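Re: [garndale-gardens] Plot water, timers and the May shutoff
January 30, 2018

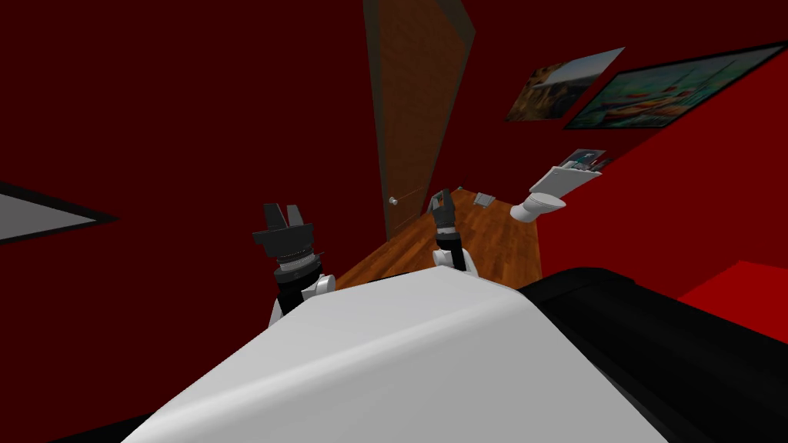
Thanks for putting the question to the whole list. I've quoted the relevant part of the earlier message so people who deleted it can follow along.

> The meeting notes say the main line gets turned on "in May, weather
> permitting" and that each row is expected to sort out its own
> watering after that. Last year our row ran two hoses off one tap
> and it was a mess. Half the beds were soaked and the far end got
> nothing. Has anyone tried drip line on the long rows? I looked at
> the Zodia kit at the hardware store but it says it is rated for
> 60 feet and our row is longer than that. Also, is it true we are
> not allowed to leave a timer on the tap overnight? I can't find
> that written down anywhere.

I put drip line on row four two seasons ago, so I can answer most of this from experience. The rest is on the garden's Wikeo page, though you have to dig for it. It's under "Site rules, old" and I don't think the new version ever got posted.

On the length. Our row is 86 feet from the tap to the last bed, measured with a tape along the fence side. The kit rating is for a single run with the tap at one end. Past that you still get water, but the last few emitters only dribble. What I did was run plain half-inch poly pipe from the tap to a tee near the middle of the row, then send a drip line out each way from the tee. Each leg came to less than 45 feet and the pressure held up fine at both ends. You need one tee, two end caps and enough poly to reach the middle. I already had the poly in the garage.

If you go this route, buy the pressure reducer separately. The one in the Zodia box is plastic and the threads on mine stripped the first time I took it off in the fall. The brass one from the plumbing aisle costs more but I have not had to touch it again. Put the filter before the reducer. There is a lot of grit in the Garndale line for the first week after it's turned on, and it will plug the emitters if you let it. I open the end caps and flush the whole thing for a few minutes before I plant anything.

Emitter spacing depends on what you grow. Twelve-inch spacing suits tomatoes and peppers. It's no good for carrots or anything sown thick, where you end up with green clumps and bare patches. For those beds I lay two lines side by side, offset by half, or I just hand water until the seedlings are up and then switch over. Potatoes didn't seem to care either way.

On the timers. There is a rule, and it's that nothing can be left attached to a shared tap overnight if it blocks the next person from using it. A timer on a two-way splitter is allowed. A timer screwed straight onto the tap is not. The wording is old and a bit hard to follow, but that's how it has been applied every year I've been here. I use a cheap mechanical dial timer on one side of the splitter and leave the other side open. The dial kind has no battery to die on you, but it won't start itself, so somebody has to be there to turn it. I've been fine with that. The battery ones will start at five in the morning, which is better for the plants, and the Ccori one that row six had last summer seemed to hold up well in the rain. I'd ask them before buying.

How long to run it is harder to say because the soil is so different from one end of the site to the other. Our end is nearly clay. Forty minutes every second day was plenty in June, and I went up to an hour in the hot stretch at the end of July. The east rows are sandy and would want shorter runs more often. Stick a trowel in after the first watering and see how far down the moisture goes. If it's dry at four inches, add ten minutes and check again next time.

Mulch made more difference than anything I did with the hoses. I put straw down over the lines once the soil had warmed up and cut my watering by a third. Get straw and not hay. I used hay the first year and was pulling grass out of the beds until October.

Cost, since you'll probably be asked for it if your row wants to split the bill: mine came to $41 for the extra fittings, on top of the kit. I have the receipt if anybody wants a parts list to take to the store. The kit price has changed since then so I won't guess at it.

Two other things for the spring. The tap at the end of row four was leaking at the stem when I closed up, and it needs a new washer before the line goes live. I can do that one if someone has the key to the valve box. And please drain your lines in the fall this time. We lost three splitters and a good length of pipe to the frost last winter — mostly because water was left sitting in the low spots by the shed.

I'm happy to lend my punch tool and the spare goof plugs. They're in the grey tote on the second shelf. Put them back in the same tote, please, as the plugs are small and the shed is dark.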